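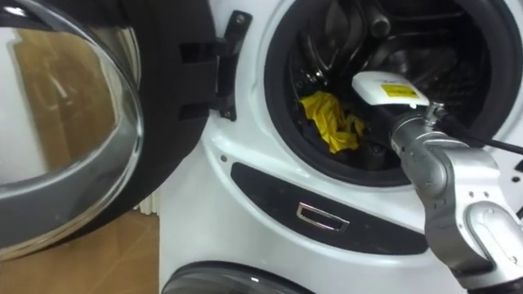
polton-laundry: budget notes and episode log

Status: pilot. Maintainer: Hipólito Sosa. Last edit 3 May 2019.

This repository holds the logs and the cost sheet behind our decision on whether to buy a second arm setup for laundry work. It does not contain a trained model, and the results don't justify a press release.

What's in it
episodes/ 400 recordings of an arm reaching into a front-loading washer for cloth items
costs.csv every invoice and every hour we booked
quotes/ offers from Lunau and Pravorska, prices removed at their request

Why we kept a cost sheet
The Lunau quote covers the arm, the gripper and the mount. It leaves out cables, spare finger pads, the washers themselves and the person who resets the load between runs. Florian Pruvost booked 800 hours to the project, and 700 of them were setup and resets. Any plan that compares the arm's price with a wage should start from that column.

The vendors' cycle times start with the door already open. Ask for theirs with it shut. We asked twice and got a brochure.

Known problems
- Dark fabric in a dark drum is underrepresented. Bright cloths are easier to label, so we used too many.
- Episodes from April use an older gripper calibration. Don't mix them with the rest.
- Success was marked by the operator, by eye. Treat it as an opinion.
- One washer model only. Claims about other machines are guesswork.

Before you order
Get the replacement gripper price in writing. Measure reach with the door open, on site. Budget for 4 weeks of downtime in the first year; Pravorska's planning sheet had none.

The Arancibia site has asked for a copy of costs.csv before it signs anything. Corrections go to Hipólito.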